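Ulto Support Tracker
Category: Simulation / Spawning and Contacts
Product: Ulto 2, Linux, headless and windowed
Robot: Steneck two-arm mobile base, stock description file
Scenes: McPhee room pack, small rooms
Reported by: Miston robotics team
Opened: 11 May 2022
Priority: High
Status: Solved, kept open for upstream fix

Title: Robot rolls onto its side in tight rooms right after reset, arms keep working as if upright

Original report

Hi all! First off, we love working in Ulto, and the new contact viewer is a joy. We've hit a really interesting one and would like some help pinning it down.

We run a pick-up task with the Steneck in the McPhee small rooms. The robot spawns somewhere on free floor with a small object ahead of it, and the policy gets the onboard view plus joint positions. In a batch of 300 episodes, 70 came back with the room leaning over hard in the onboard view. Walls, table, pictures on the walls, everything at a slant, and the same slant for the whole episode. The rest of the batch looks great.

No crash and no warning in the log. The task runner marks these episodes as normal failures (time ran out), so our success rate just sank and we spent a while blaming the policy. Sorry, policy!

What we expected: the base stays flat on the floor and can only drive and turn.
What we get: a tilted view from a very early step until time out, with both arms still following commands.

To reproduce:
1. Load any McPhee small room with clutter set to high.
2. Spawn the Steneck with random placement on and "snap to floor" on.
3. Reset until the view comes up tilted. It doesn't take long with clutter on high.
4. Step with zero commands. The tilt stays.

Reply from Ulto support

Thanks for the clear report. Please check whether the camera is tilted or the robot is. Our first guess would be the camera mount, as there was a change to how camera rotations are read from description files. Can you print the camera pose relative to the body, and the body pose relative to the world, on a bad episode? Please also send us the seed.

Reply from Miston

Great question, and we had bet on the camera too. We lost the bet!

Camera relative to body: the same on good and bad episodes, down to the last digit. Nothing wrong there, and the change in how rotations are read doesn't touch us.

Body relative to world: on a good episode, roll is zero. On the bad seed it settles at 34 degrees. So the whole robot is tipping and taking the camera along with it. Once we knew that, the frames made sense. The white body still sits along the bottom of the view as it should and the arms come up on either side of it. It's only the room that leans. If the mount had been off, the body would have leaned in the view as well. We should have seen that on the first day.

A few more things we tried, with results:

Turned off random textures and lighting. No change.
Swapped the policy for zero commands. Still tips, so the arms aren't pushing it over.
Locked both arms in the tucked pose before the first step. Still tips, though less often.
Removed the large panels and cabinets from the room. No tips at all in a full batch. That got us excited.
Put them back and removed all the small objects. Tips come back at the same rate.

So it's the big furniture. Seed and scene file sent through the upload form.

Reply from Ulto support

We can reproduce it with your seed, thank you. Could you open the contact viewer, pause at the first physics step, and tell us which pairs light up? We have a theory but would like to see if yours matches before we say it.

Reply from Miston

It matches, we bet! (We do seem to bet a lot.)

At the first step there is one very deep contact between the side shell of the base and the nearest large piece of furniture. They overlap at spawn. The placement check uses the drawn floor outline of the robot, and the Steneck's collision shell is wider than that outline at elbow height. In an open room you'd never notice. In a cramped one the check says "free" and the shell is already inside something.

The solver then does its job and pushes them apart, fast. The base ought to slide away sideways, and here comes the second half of the fault. The stock file gives the base a planar joint for driving and turning, but our importer settings had "merge fixed joints" on. With that option, the planar joint and the fixed link under it get folded together, and the result is a free joint. So the base was never held flat to begin with! It sat upright on its own weight in every good episode and looked perfect doing it.

Put the two together: overlap kicks the base, free joint lets it roll, and it ends up wedged against the furniture at an angle. Furniture in this pack can be movable too, so sometimes the panel gets shoved and we don't get to trust the layout either.

The part that bothers us more than the lost episodes is that nothing downstream complained. The arm controller works in the body frame, so it goes on reaching as if the floor were where it always is. In simulation that costs a batch. On a real base we'd want a tipped robot to stop its arms at once, and our runner shares that code with the real one. We've raised that as a separate safety item on our side and we're treating it as the more urgent of the two.

Reply from Ulto support

Your reading is right on both counts. The joint merge is a bug. It should skip any joint that can move, and planar joints were missed in the test. The placement check is working as written, but "as written" isn't good enough for robots that are wider above the floor, so we'll change it to use the collision shell. Neither is in a release yet. In the meantime please try:

a) Turn off "merge fixed joints" for the Steneck.
b) Set the placement margin by hand so that it covers the elbows.
c) After spawn, run one contact query before stepping, and draw a new spot if anything but the floor is touching.

Reply from Miston

Done, all three, and we tried them one at a time so others can see what each one buys.

With (a) only: no more tipping. The view is level every time. But the overlap is still there, and now the robot gets shot sideways across the floor in the first step, sometimes right over the target object. Level and wrong is harder to spot than tilted and wrong, so please don't stop at (a).

With (b) only: tips drop to a handful. The ones left are caused by leaning pieces, which take up less floor than they do space higher up.

With (c) only: no tips and no sliding. Resets are a little slower in the most crowded rooms as it may need several draws. We think this is the one to have if you only have patience for one.

With all three: over 300 fresh episodes, not a single bad spawn. The success rate went right back to where the policy deserves. Very happy people in our office today!

For anyone who finds this ticket by searching, here's the check we now run on every reset, in words:

Read the body pose after the first step. If roll or pitch is more than a degree from zero, throw the episode out and log the seed.
Compare body position before and after that first step with zero commands. If it moved, throw it out.
Ask the solver for contact pairs. Wheels to floor are fine. Anything else goes in the log with both part names.
While the episode runs, keep reading roll and pitch. Past the limit, arm commands go to hold, the episode ends, and the result is marked "invalid" and kept out of the failure count.

The last one is the change that went into the shared runner, and it has its own test now. The test tips the base on purpose and passes only if both arms hold within a single control step. It failed on the first try, by the way, on the right arm only. The hold command was queued behind the last reach. We moved it to the front of the queue and it has passed since then.

Old data: we went back through earlier batches by looking for nonzero roll in the saved body poses. If you didn't save body poses, the tilt can be picked up from the onboard frames, but it's slow going. Save the poses! They take up almost no space.

Reply from Ulto support

Wonderful write-up. We're linking this from the Steneck import notes. The joint merge fix is in the nightly build now, and the new placement check is planned for September. We'll leave the ticket open until then. Would you be willing to leave one frame from the bad seed here, so that other users know what to look for?

Reply from Miston

With pleasure. It's an episode in one of the cramped rooms with a leaning panel, reset before any of the fixes, both arms out and the small target object on the floor ahead of the base.

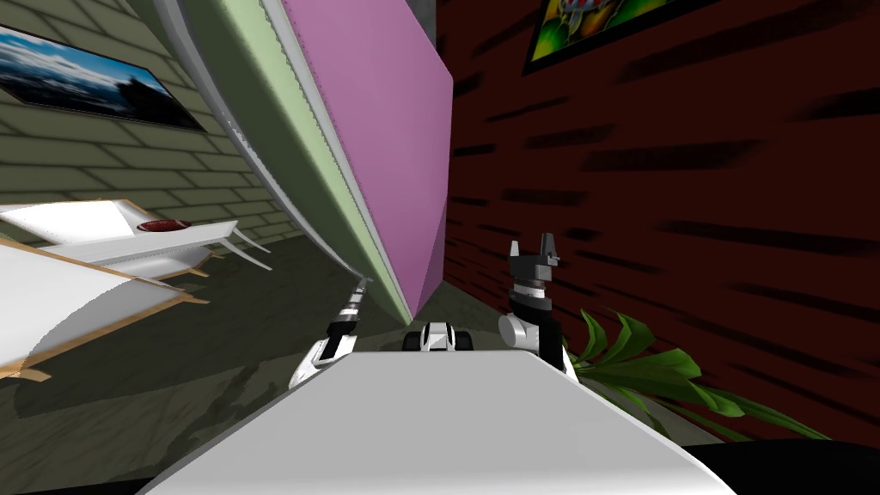

We'll rerun the same seed on the nightly build and post the roll values here when it's done.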